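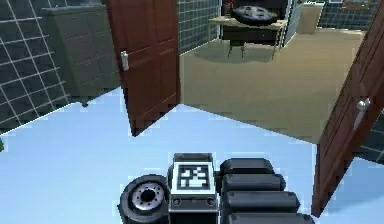
How often should a door closer be checked?
Twice a year for most doors, and every month for any door that people rely on to get out of the building.

Hustel Hall, interior doors and exits
Walk-through checklist with comments
January 1, 2019

Happy New Year, everybody! I love this job, and the hall looks great with all the chairs stacked. Comments follow each item. OK means leave it alone, FIX means it goes on the work list, WATCH means look again next time.

MAIN HALL, DOUBLE DOORS
Both leaves open fully: OK. Lovely swing on these now.
Hinge screws tight: FIX. Top hinge on the left leaf has two that just spin. Longer screws should bite.
Gap between leaves even from top to bottom: WATCH. A little wider at the bottom than in November.
Flush bolts slide by hand: OK. One drop of oil did wonders!
Hold-open hooks release with one hand: OK.

FRONT ENTRANCE
Closer shuts the door from any angle: OK. This is the new Zaugg closer and I am so pleased with it. It takes 7 seconds from wide open and doesn't slam.
Latch catches without a push: OK.
Threshold flat, no lifted edge: FIX. The strip has come up on the street side and I caught my boot on it twice. Please do this one first.
Weather seal: WATCH. Getting thin near the handle.

SIDE EXIT TO MORBERG LANE
Push bar works with light pressure: OK. Tried it 16 times, high, low and at both ends, and it let go every time.
Path outside clear: FIX. Two trash cans were sitting in the swing of the door. I moved them, but they need a spot of their own by the fence.
Exit sign lit: OK.
Sign lit on battery: FIX. Held for a few minutes and faded. Battery is on order.

KITCHEN
Swing door window clean on both sides: OK. Big improvement, thank you!
Kick plate secure: OK.
Door wedge put away: FIX. Found it under the door again. If the kitchen gets hot, use the fan.

STORE ROOM AND CLOSETS
Key turns smoothly: OK.
Door opens from the inside without a key: OK. Tested with the light off, too.
Nothing leaning on the door: WATCH. The folding tables are creeping closer.

SUPPLIES
Hinge screws, long: 8 left in the jar, enough for this round.
Threshold strip: ask at Fletberg, they cut to length while you wait.
Total for battery and strip should come in under $175.

Please initial each FIX when it's done and write what you used. The sheet hangs inside the store room door, and there's a new pencil on the string.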